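Prolmont Support
Ticket 326
Score overlay falls behind the video, then skips games in the tiebreak
Status: Resolved
Product: Prolmont Court Stream, tennis scoring overlay
Priority: Normal
Opened: 11 July 2026
Opened by: Iddrisu Darko, Itton Tennis Club

Original request

We stream our club matches on two courts. Each court has one camera, one encoder and one tablet at the umpire's chair running the scoring app. The overlay with the names and the score is added by your service before the stream goes out.

On Court 1 everything works. On Court 2 the overlay starts the match on time and then falls behind. By the end of the first set the score on screen is one or two points late. By the end of the second set it can be most of a game late. If the set goes to a tiebreak it gets worse. The overlay stops at 6-6, stays there for several points, then jumps straight to the tiebreak score as it stands at that moment. Viewers have been writing in the chat that the score is wrong.

The tablet itself is correct the whole time. I stood next to the umpire during one match and compared. The tablet changed as soon as she tapped it. The score page on the website also changed right away. Only the overlay on the video was late.

What I have tried so far:

Restarted the tablet between matches.
Restarted the encoder between matches.
Swapped the network cable at Court 2 for a new one.
Deleted the Court 2 overlay and made it again from the default template.

After a restart the overlay is on time again for a while, then it drifts the same way. We have the Amoah Cup coming up, which is our biggest event of the summer, and the final is on Court 2. I would like to have this fixed before then.

Reply from support, first response

Thank you for the clear report. The fact that the website score page is on time tells us the points are reaching our server. The delay is being added between the server and the overlay.

Please send the following:

The encoder model and firmware version on both courts.
The Overlay Timing page for both courts. You can find it under Courts, then the court name, then Advanced. Copy the values as text if that is easier.
The event log from one match on Court 2 where the problem occurred. Use Export Log and choose Full.

Please leave the settings as they are until we have looked at them.

Reply from Iddrisu Darko

Both encoders are Lirnon units, bought at the same time. The one on Court 1 has the newer firmware. The one on Court 2 says an update is available and I have not installed it.

Timing values, Court 1:
Overlay delay: 200 ms
Refresh interval: 200 ms
Queue mode: Latest only
Clock source: Server

Timing values, Court 2:
Overlay delay: 600 ms
Refresh interval: 200 ms
Queue mode: Keep all
Clock source: Encoder

I did not set these by hand as far as I remember. A former club member set up Court 2 last November when the lights went in and he may have changed something. The log is attached. It is from the women's semifinal of our spring event, which had a tiebreak in the second set.

Reply from support

Thank you. The log and the timing values explain most of what you are seeing. There are two separate faults here, and one makes the other worse.

The first is the clock. Court 2 takes its time from the encoder. The encoder clock is running slow compared to our server. Every score update carries a server time, and the overlay waits until its own clock reaches that time before it draws the update. If the clock runs slow, the wait gets longer as the match goes on. A restart sets the clock again, and that matches what you describe: on time at first, then later and later.

The overlay delay of 600 ms is longer than you need, but it is a fixed delay. It does not grow and it is not the cause of the drift.

The second is the queue mode. With Keep all, the overlay holds every update in a list and draws each one in turn. In a normal game this is hardly noticed. In a tiebreak the scoring app sends more updates for each point, because it also sends the server change and the change of ends. The list fills up. When it is full, the overlay drops the whole list and draws the newest score. That is the freeze at 6-6 and the jump afterward.
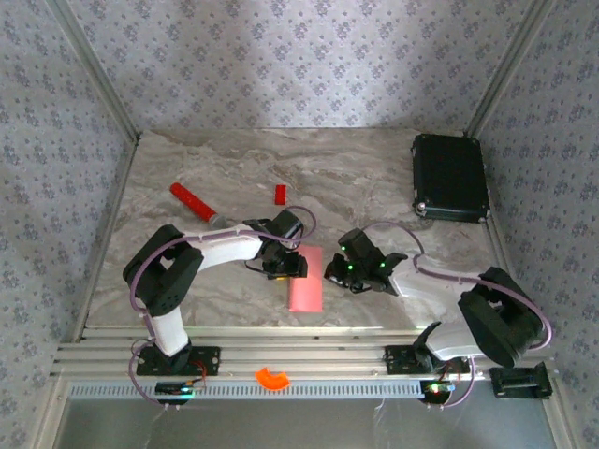
Please make the changes in this order, with no match in progress on Court 2:

Stop the stream on Court 2.
Open Courts, Court 2, Advanced.
Change Clock source from Encoder to Server.
Change Queue mode from Keep all to Latest only.
Change Overlay delay from 600 to 200. Leave Refresh interval where it is.
Save, then press Apply to Court. Saving alone does not send the new values to the encoder.
Restart the encoder and wait for the status light on the Courts page to go green.
Start the stream and score a test set on the tablet, including a full tiebreak.

Please hold off on the firmware update for now. We want to see whether the settings alone fix it, and it is easier to tell if only one thing has changed.

When you run the test, let the stream run for as long as a real match before you score the tiebreak. A short test will look fine even if the clock is still wrong.

Reply from Iddrisu Darko

I made the changes and ran the test in the evening after the juniors had finished. I left the stream running, scored two sets at a normal pace and then a tiebreak.

The tiebreak is fixed. The overlay showed every point, 1-0, 1-1 and so on up to 7-5, and it did not stop at 6-6 in games.

The drift is better but it is still there. At the end of the second set the overlay was late by something less than a point. I could see it best on the quick points, where the next serve had already been hit before the score changed.

I checked the Advanced page again afterward. Clock source says Encoder. I am sure I changed it to Server. The other two changes are still in place.

Reply from support

Thank you for checking the page again. That is the useful part.

We tried the same steps here on a Lirnon encoder with the older firmware and got the same result. The clock setting is accepted when you press Apply to Court, but when the encoder restarts it reports its own clock as the source, and our Courts page copies that value back over yours. The newer firmware does not do this. That is why Court 1 has kept its setting.

So the firmware update is needed after all. Steps:

Stop the stream on Court 2.
Open the encoder's own page from a computer on the club network. The address is on the sticker on the unit.
Go to System, then Update, and install the version offered. Do not unplug the unit while it is working. It will restart by itself, and it may do so more than once.
When it is back, check on the encoder page that the video input and bitrate are what they were before. Write them down before you start.
Go back to our Courts page and change Clock source to Server again. Press Save and then Apply to Court.
Restart the encoder once more and confirm that the page still says Server.

If the setting returns to Encoder after the last step, reply here and do not change anything else.

Reply from Iddrisu Darko

Update installed. It restarted twice. The video input was the same but the bitrate had gone back to the default, so I put it back to match Court 1.

Clock source set to Server. It still says Server after a restart, and again after I switched the power off at the wall and back on.

One side effect. The player names on the overlay are now in a smaller font and the second name in doubles is cut short. Court 1 does not do this. Is that from the update or from me making the overlay again?

Reply from support

That is from the overlay template. When you deleted the Court 2 overlay and made it again, it used the default template, which is laid out for singles. It has nothing to do with the update. You probably did not see it in your test because you used singles names.

To fix it, open Overlays, choose the Court 1 overlay and press Copy to Court, then pick Court 2. This copies the layout and fonts only. It does not touch the timing values. Press Apply to Court when it is done.

Reply from Iddrisu Darko

Copied over and the names are right now. I tried it with the two longest surnames in the doubles draw and both fit.

We had league matches on Court 2 after that. One went to three sets with a tiebreak in the first and another in the third. I watched the end of it on my phone and compared with the tablet. The overlay kept up to the last point. There were no complaints in the chat about the score, only about the wind noise on the microphone, and I know about that.

I have written the timing values for both courts on a card and taped it inside the encoder cabinet.

Two things before you close this. Will a future firmware update change the clock setting back? And is there a way to lock the Advanced page so that only I can change it?

Reply from support

On the first point, the update should keep the clock setting, but please look at the Advanced page after any update. The bitrate can go back to the default, as you saw.

On the second, yes. Open Account, then Roles, and set everyone who only scores or starts streams to Operator. Operators can see the Advanced page but cannot save changes to it. Your own login should stay as Owner. It is a good idea to have a second Owner at the club in case you are away on a match day.

We have passed the problem with the clock value being copied back to our development team. The Courts page will be changed to show a warning when the encoder reports a different clock source from the one that was saved. We do not have a release date for this yet.

Resolution notes

Cause: Court 2 overlay used the encoder clock, which ran slow. Queue mode was set to Keep all and overflowed during tiebreaks. Older Lirnon firmware would not hold the clock setting after a restart.

Fix: Firmware updated. Clock source set to Server, queue mode to Latest only, overlay delay to 200 ms. Overlay layout copied from Court 1.

Open items: Warning on Courts page when clock sources differ, tracked separately by development.

Ticket closed with the customer's agreement. Replying to this ticket will reopen it.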